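4. Preparing Parcels for the Drodgate Counter Scale

This chapter explains how to prepare mailing bags before you weigh them and print the label. Please read it one time completely before the first use. The scale must be already leveled (see chapter 3).

The Drodgate accepts soft plastic mailing bags, padded envelopes and small cartons. Soft bags need the most care – they change shape on the plate and can touch the counter.
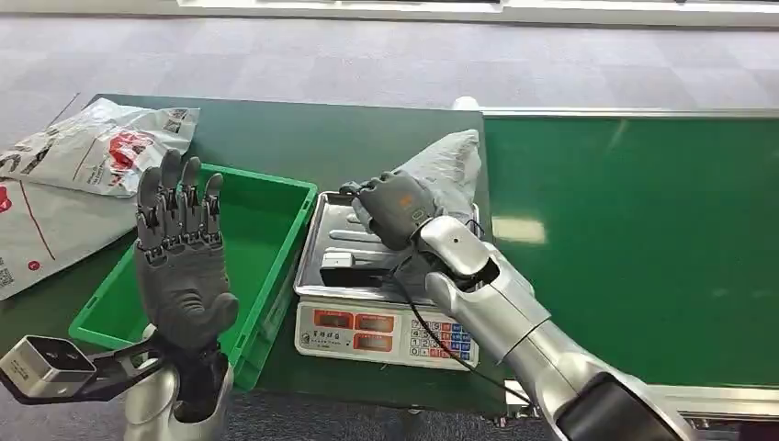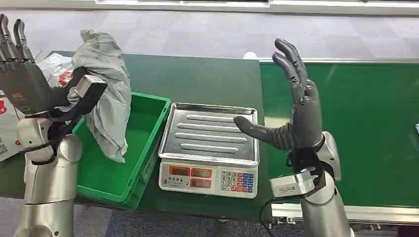 Plastic mailing bags and a green crate on the packing table.

4.1 Before you start

Switch on the scale and let it warm up for 3 minutes. During this time the display shows four lines. Do not put anything on the plate until the lines disappear and you see 0 g.

If you use a crate or tray to hold the bags on the plate, you must set the tare first. The scale keeps the tare in memory until you switch it off.

4.2 Setting the tare

1. Place the empty crate in the middle of the plate. All corners of the crate must be free from the wall and from the printer cable.
2. Wait until the small circle on the left of the display stops blinking.
3. Press TARE one time. The display returns to 0 g.
4. Lift the crate and put it back. If the display does not show 0 g again, repeat from step 1.

Note: When you take the crate away, the display shows a negative number. This is normal and it is not a fault.

Caution: Do not set the tare with a bag already inside the crate. The weight of the bag will be subtracted from every parcel after it, and your postage will be too low.

4.3 Weighing a soft bag

1. Press the air out of the bag with a flat hand, starting from the closed end.
2. Close the adhesive strip. Press along the full width.
3. Fold loose corners under the bag, so that nothing hangs over the crate or the plate.
4. Lay the bag down with the address side up.
5. Wait for the circle to stop blinking, then press HOLD.
6. Read the weight. It stays on the display for 4 seconds and is sent to the label printer at the same time.

Note: The smallest weight the scale can send to the printer is 200 g when the Stastemero label program is set to "Parcel". For lighter bags, change the setting to "Letter" (see chapter 6).

4.4 Attaching the label

Use Irow thermal labels or other labels with the same width. Put the label on the smoothest part of the bag. A label that goes over a fold or over the closing strip often cannot be scanned at the sorting office.

If you use a bag for the second time, cover or remove all old labels and codes. An old code can be read by mistake, and the parcel goes to the old address.

4.5 If the weight is not stable

Check these points in this order:

– The bag or crate touches the wall, a cable or another parcel.
– A fan or an open door moves the air over the plate.
– Small pieces of tape are stuck under the plate. Lift the plate straight up to look.
– The display shows code 548. The power adapter is too weak. Use only the Jiang adapter delivered with the scale.

If the code comes back after you change the adapter, switch off the scale, disconnect it and continue with chapter 8.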